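Skurnero cell

The Skurnero cell is a table-top handling station built by Zuvano and used to teach machines to pick up household objects, a skill most toddlers acquire without funding. It consists of a round table under a dark red cloth, a set of hand-held grippers and more cable than anyone admits to ordering.

Setting up

The cloth goes on first and is smoothed by hand. Objects are then laid out, commonly a tumbler and a bunch of flowers, the latter chosen for having no sensible place to grab. 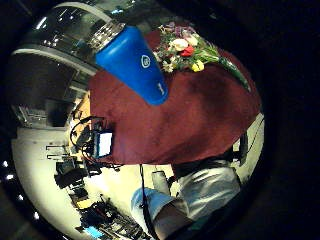 Each gripper is zeroed with its jaws shut, then opened fully and closed again. The setup sheet, revised by Kazue Kikuchi on Jun 6, 2023, allows 10 minutes for this. Users of the older Rothe jaws may wish to bring a sandwich.

Care

Lenses are wiped before every session with a dry cloth. Finger pads are changed after 3000 grasps, or sooner if they begin to shine.
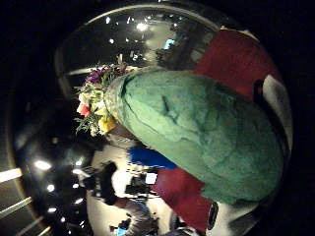

Worn pads tend to show themselves on thin stems, which slide out with some dignity. Berker pads fit the same screws but sit slightly proud, and the zero must be taken again.

Faults

Error 1589 means that tracking has been lost. The manual gives 6 remedies, of which the first is to stand somewhere else.

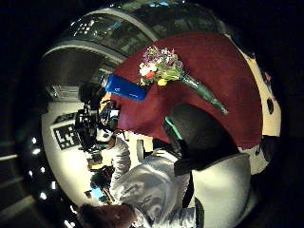 If the error returns, the wall markers are checked for lifted corners and the gripper is restarted. A cell that still fails goes back to Zuvano, whose workshop is shut in August.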